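About Degefa

Hi, and welcome! We're Degefa, a small workshop school in Vuritdale for people who want to get their homes and workplaces in order, starting at the front door.

That last part surprises people. They come to us expecting to talk about closets and attics, and we spend the whole first evening on coats, hats, bags and keys. We love entryways! They're the hardest-working few feet in any building, and they're usually the last place to get any attention. A good hook in the right spot can change how a whole morning goes (we've got strong feelings about hooks, as you'll find out).

How we got started

Sumeya Nigatu opened Degefa after years of running the front office at Dretex, where she looked after a coat corner used by 50 people. Every winter it turned into a mountain. She moved the racks, she labeled shelves, she tried baskets, and little by little she worked out what people will really do when they walk in with cold hands and a phone ringing. Friends started asking her to look at their hallways, then friends of friends, and one October she rented a room above the old Zuvel building and taught her first class.

We still teach in that building, though we've moved down a floor, so there are no more stairs with a load of hangers in your arms. Hooray!

What we do

Our main course is called Through the Door. It runs for 2 evenings and covers the everyday stuff: where a bag lands, how high a child's hook should be, what to do with the scarf that belongs to no one, how to hang a wet raincoat next to a dry wool one. You'll bring a photo or a sketch of your own entry and we'll work on it together, with everybody pitching in. Those group sessions get noisy in the best way.

We also do visits. If you've got an office, a clinic, a studio or a shared house and the coats are winning, we'll come over, watch how people come and go for a while, and then try things out with you on the spot. We bring racks and hooks along so you can test them before you buy anything.

Hats get their own session

Caps are tricky. Put one on a shelf and something heavy ends up on top of it. Stack a few and the bottom one gets forgotten till spring. We're big fans of the standing rack with curved, ball-tipped hooks, the kind where a cap can hang by itself and you can grab it on your way past. The rounded ends are kinder to fabric than a bare peg, and the upper hooks are great for light things like hats, while heavier coats do better spread evenly around the pole so the whole thing doesn't lean.

A navy baseball cap on an upper hook of a tall black rack, brim down, ready to go: we could look at that all day.

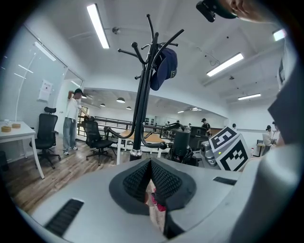
Who comes to our classes

All kinds of people! Parents with sports gear, new homeowners, office managers, a couple who'd been arguing over one chair for years (it was a coat chair, you know the type). You don't need to be tidy by nature. Sumeya isn't, and she'll happily tell you about her desk.

Classes are small, so there's time to get to your hallway and your questions. Wear something with pockets, bring the coat you use most, and come hungry, as there's always tea and something baked.

Come say hello

Our door is open on Monday evenings for anyone who wants to drop in, try out the racks and chat about a problem corner. No sign-up needed. Hang your coat wherever you like when you come in. We'll be watching which hook you choose!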